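Folding the Blue One

Posted Jul 5, 2020 by Žydrūnas Bite
Filed under: Bedroom, Laundry, Doubts

I have been told by three separate people that folding on the bed is the way to do it. More room, softer on the back, everything laid out where you can see it. I remain unconvinced. A bed is a big soft surface that moves when you lean on it, and cloth put down on it picks up every bad idea the mattress has. Still, I said I would give it a fair try.

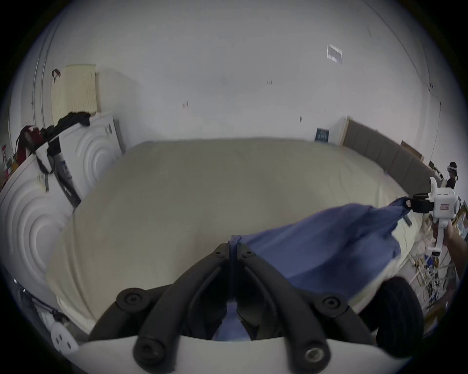 First picture: blue cloth pulled out on the diagonal over the bed, wrinkles and all. 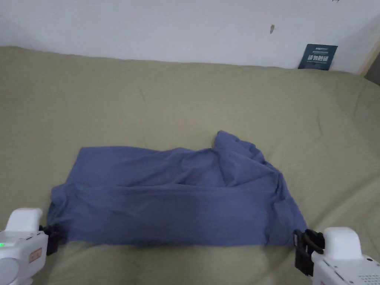 Second picture: partly folded. The long fold across the front is respectable. The lump at the upper right is what the folding guides never show. In the third picture the left side is flat and squared off, and the right side is a twist. 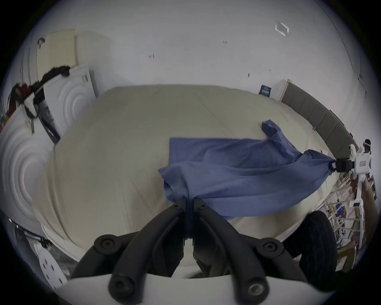 The bed method, as it was passed on to me by Ilze Avotiņš, goes like this. Find two opposite corners. Pull until the thing is under a little tension. Lower it, smooth from the middle outward, then bring the far edge to the near edge and stop fussing with it. The last part is the part I have trouble with. She says a fold you touch more than twice gets worse, and I have not been able to prove her wrong, though I'd like to.

My complaint is with the pulling. If you stretch a soft fabric corner to corner, you get a nice straight line between the corners and a mess everywhere else. The folds droop and the middle rolls up on itself like a sleeve. Then you spend your time unrolling it. Pulling along an edge makes more sense to me, and if I were writing the instructions that is where I'd start. Ilze says I'm thinking of towels. Maybe I am.

I also read the Tredska booklet, forty pages on folding, which is a lot of pages. It promises that a properly folded item takes up half the shelf. Half of what? Half of the same item thrown in from the doorway, I suppose. They also sell a folding board to go with it. I tried the board in the store and it folds one size of thing very well. Anything wider hangs off both sides, and you are back to using your hands and your chin.

The Datden people take the opposite line and say don't fold at all, roll. I rolled everything for a month. The drawer looked wonderful for the first week and then it looked like a drawer. Rolled things come undone when you pull out their neighbor. They also crease, just in a different direction, and I don't see why a crease running around the body is supposed to be better than one running down it.

Some notes for anybody who wants to have a go on their own bed anyway:

Strip off the blankets first. Folding on top of a comforter is hopeless.

Get the corners square before you worry about wrinkles. Wrinkles you can smooth later. A corner that starts out slanted stays slanted all the way to the shelf.

If there's a bunched part, open the whole thing up and go again. Pressing down on it with your palm just moves it somewhere else.

Dark creases in a blue fabric look worse than they are. I have ironed things that didn't need it.

Two people are better than one for anything wide, provided they agree on which edge goes where. We did not always agree.

Somebody wrote in to ask about fabric sprays, the Horkitz one in particular. I bought a bottle. It smells like a hotel hallway. I could not tell the sprayed pile from the other pile after a night in the closet, and I went in wanting to like it, given what I paid.

I'll put up the shelf pictures in August if the shelf survives. Ilze wants to try the same method on a fitted sheet. I have told her what I think of that, and she has picked out the sheet already.

Comments are open. If you have a way of folding on a bed that works past the first item in the basket, write it out step by step, please, and tell me how firm your mattress is.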